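Sorting the lined fabrics

The fabric drawer had reached the point where it would no longer close, so I emptied it and went through the lot over two evenings. I work by weight first and color second. Anything I can't identify goes on the kitchen scale after I cut a test square, and I write the result on masking tape.

Lined pieces are the awkward ones. They don't fold flat, because the outer and the lining are cut on slightly different grain and creep against each other. I used to roll them on cardboard tubes from Bouchard. Rolling works for lengths over a yard. Shorter pieces telescope off the tube, and the lining ends up creased at one end.

Current method:

Hang the piece from its top edge for a night.
Check the lining for pull. If it drags at the seam, unpick 8 inches and let it settle.
Press the lining side first, low heat, cloth between.
Fold once, lining in, and lay it flat in the Plimach box.

The Plimach boxes are the 555 mm ones. The shorter size costs less but forces a second fold. Starkix clips hold well on thick edges and mark anything thin, so I have gone back to plain pegs for lightweights.

Thread for the repairs is Weneck no. 251, a dark green that passes for black next to most dark cloth. It is a little stiff. Wax helps.
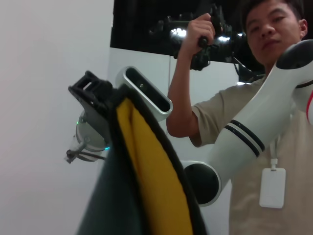 Posted by Mahlet Weldu | 24/11/2022 | Filed under: Sewing room

Dark greenish-black outside, mustard lining, with a narrow dark edging down both sides of the yellow. With a contrast this strong I match the bobbin to the lining and the top thread to the outer, and test the tension on scrap. If yellow dots come up on the dark side, loosen the bobbin a quarter turn at most.

The wool offcuts are still in a bag under the table. They need washing before they go near a box.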